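28 January 2021

I finally gave up on the winter coat I've been dragging around since college, and I have feelings about it! My friend Prasetyo Majimbun has been telling me for ages that the lining was past saving (he sews, so he gets to say these things), and last week I tried to put my arm in the sleeve and came out somewhere near the pocket.

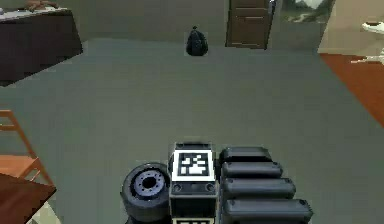
So the coat got me started on the closet, and the closet got me started on everything else. I found 4 scarves I'd forgotten, a belt with no buckle, and a letter from my aunt telling me to eat more soup. I sat on the floor and read it twice, then called her, and we talked for about 50 minutes, mostly about her neighbor's new fence. She still thinks I should eat more soup.

By dinnertime I'd hardly put anything away, but I had made up my mind on the sweaters, at least. The green one stays. It itches and I love it and I won't be taking questions.
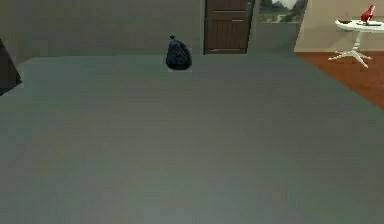

A dark bag over by the far edge.

Next up is the hall cupboard, which I'm saving for April, when I can open the windows and put the radio on good and loud.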